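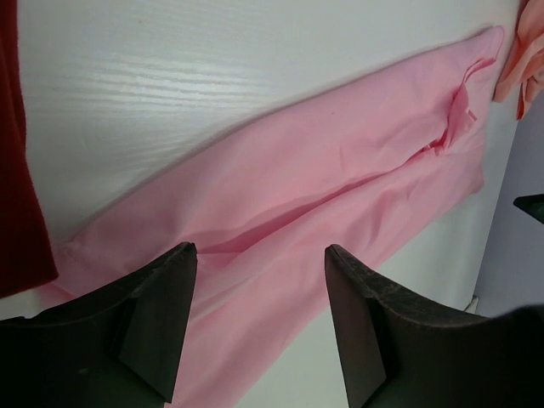
*Pink cotton-looking stuff on a white table, gripper open.*

**1/** Oct 25, 2025. Laundry robot thread, as threatened. I've been a grump about this build since January and I'm still a grump, but I promised Zinash Lemma I'd post the bench notes instead of just complaining in the Grolitz workshop kitchen.

**2/** The pitch was 2 arms, one table, shirts in, folded shirts out. Todor Dimitrov put 3000 into parts before we had a single line of control code that I trusted. I said buy one arm first. I was outvoted.

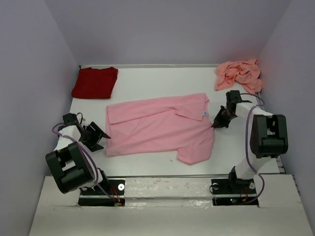

**3/** My main gripe is still the cables. Every demo I've watched hides them, and then you build your own and find out how much of the job is keeping a wire out of a joint. We let ours loop along the outside of the arms, purple, with plenty of slack. Ugly, easy to get at, fine by me. I'd like the red and orange wiring down at the bases tidied before anyone adds another sensor.

**4/** Second gripe: walls. Todor wanted plain walls on three sides so the cameras get a boring background. OK. But my bedroom doesn't have a boring background, and neither does yours. If it only folds inside a box, then we've built a box that folds.

**5/** People keep asking about speed. Our script logs 130 seconds as the time limit per attempt. I can fold a shirt, badly, in a lot less than that. Zinash says speed comes later. Everyone building one of these says speed comes later.
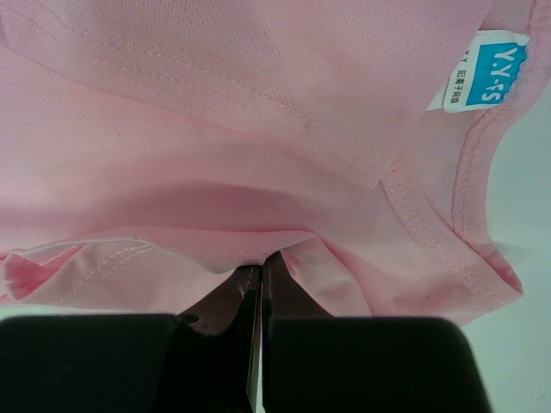 *Jaws closed on a pinch of mesh, "Y.Y-FS" label at the neck.*

**6/** Thin sports mesh is what I'd hand to anybody who tells me cloth is solved. You grab one bit and the creases run off in every direction. How many layers have you got hold of? I can't tell from the wrist view and I have my doubts about the software.

**7/** We're up to 121 logged attempts. I won't post a success rate until we agree on what counts as folded. Todor's standard is "smaller than it started." Mine is "would go in a drawer."
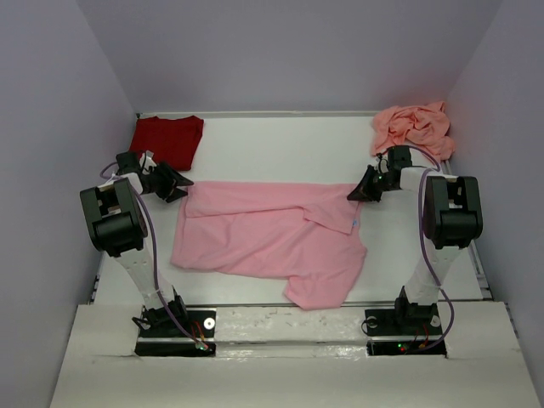 *Both grippers at the top corners, sleeve hanging down at lower right.*

**8/** Credit where it's due, I like the two-corner hold. It's how my aunt does sheets. What I don't like is how little either arm seems to care about a sleeve that's wandered off over the front edge of the table.

**9/** Next job is swapping the finger pads for something grippier. Zinash wants to try silicone, I want to try cheap rubber from the scrap bin first. If you've run soft pads on thin mesh, tell me how long they lasted. Replies open, sales pitches muted.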